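4.2 How visitors found the opening night

Filed under: Events & Audiences, Open Access
Print this article | E-mail this article

The Hurnero opening was free and had no printed program. We handed out 468 short forms at the exit and asked each visitor how they had heard about the evening and which rooms they had gone into. Most named a friend. Posters came second, and the venue's own newsletter was hardly mentioned.

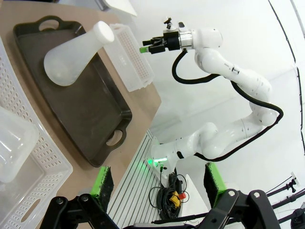

Room signs were the weak point. Visitors who came in through the side door often missed the upstairs music room, and 60 of them wrote that they had not known it was open. The signs were gray on white, with no accent color. A small spot of color on a pale ground is easier to pick out – the green light at the base of the white arm in Figure 1 has this quality – and Savchuk's hallway signs from June used the same contrast. We asked for colored dots on the second night.

On that night the same form was used, with one question added about the dots. 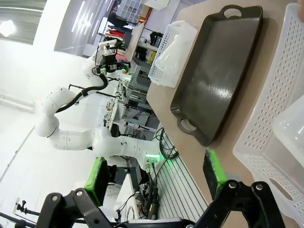

Answers to the added question were mixed. Some 20 visitors said they had followed the dots up the stairs, while others took them for part of the artwork. The music room was fuller – but the band also started later, and we cannot separate the two effects.

Contact: Vira Vasylenko | © 2018 Girnlow | Back to top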